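Bhupendra Nautiyal keeps his rules for robot cells on two sheets of paper, and he would like to get them down to one. He has been writing operating standards for automated sorting and packing for most of his working life, first at Sollier and now at Grelham, where he looks after the practice guide for bench-top arms. The current draft has 40 rules. An earlier one had 166.

"Most of those were the same rule written for a different machine," he says. "Somebody bought a new arm and copied the page."

We spoke in March, in the meeting room at Grelham's Flolisville site, with the draft on the table between us and a pencil he used often.
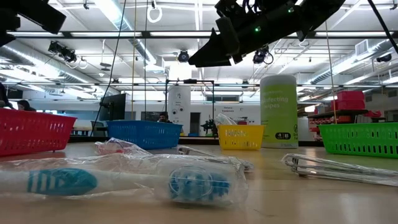
Reading time: 4 min

Nautiyal's first rule concerns the items. A bench where arms sort packaged goods into baskets has to work with goods in the packaging they come in, and the packaging is where he sees people cheat. They flatten a bag, or turn a label up, or quietly drop the one product the gripper has trouble with.

"Clear plastic is hard. It shines, it creases, and the cameras get a different picture of it every time the light changes," he says. "If your standard says the bench handles wrapped toothbrushes, then you put wrapped toothbrushes on it and you leave the wrapper alone."

The draft asks teams to write down every item type before a run starts, with a note on how it is packed. Anything taken off the list has to stay in the record with the date and the name of the person who took it off. He says this is the rule that gets the most complaints.

The second group covers where things go. Basket positions are marked on a plan, and the plan is checked at the start of each shift. Colors are allowed as a guide for people, but the draft says a color must mean the same thing on every bench in the building. At Sollier he once worked with two lines that used red for opposite purposes. One line used it for rejects and the other for finished orders, and staff moved between them all day.

"We had 249 orders to open up and check by hand," he says. "Took us until nine at night. I wrote the color rule the next morning and it has hardly changed."

Asked about safety, he goes through the section more quickly than I expected. The stop button must be within reach of anyone standing at the bench. People keep their hands off the table while an arm is enabled, and resetting the items counts as work at the table, so the arms are paused for it. A status light is a help, he says, but the rule tells staff to confirm the pause on the controller before they reach in.

"A light can tell you it has power. People read a lot more into it than that – they see green and think it means go ahead." 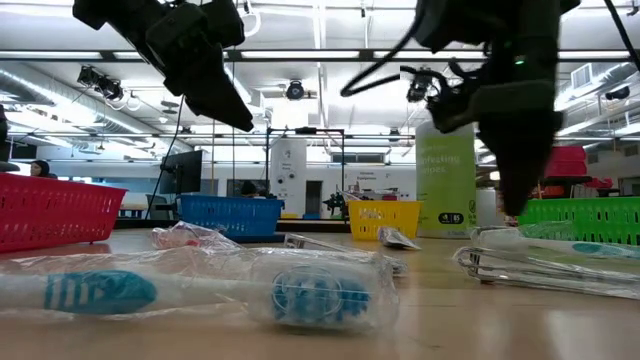 He is stricter about cables than about almost anything else in the guide. Each one should have enough slack for the full travel of the arm and no more, and the check is done with the arm moved slowly to its limits by someone watching the cable and nothing else. Loops are tied back if they can catch on a basket or on the other arm. The draft sets this check at every 200 hours of running, and again after any part is swapped.

"You can do it in around ten minutes. I have seen it skipped for a year," he says.

Two-arm benches get a page of their own. The draft asks for a shared zone in the middle of the table, where only one arm may be at a time, and it asks that the zone be drawn on the plan so that operators know it too. Eren, the software Grelham uses to schedule its arms, enforces the zone by itself. Nautiyal still wants it on paper.

"The software people told me it was a waste of ink. Then we had a contractor in who had never used Eren, and he asked me where the arms were allowed to cross. I gave him the sheet."

There are things he has left out on purpose. The guide has no target for speed. He took it out after two sites began reporting picks per hour and stopped reporting drops. Drops are now logged by item type, along with any pick where a person had to step in, and the sheet has a space for what the person did.

He is less sure about training. The draft says a new operator should spend three shifts with an experienced one before running a bench alone. Some managers want a written test as well, and he has gone back and forth on it. He has met people who would pass any test and still lean over a live table to straighten a bag.

The next version goes out to the benches at Flolisville first, and the operators there have a month to mark it up. He has left wide margins for them. When I got up to go he was looking at rule 31, on storing spare baskets, and had put a line through half of it.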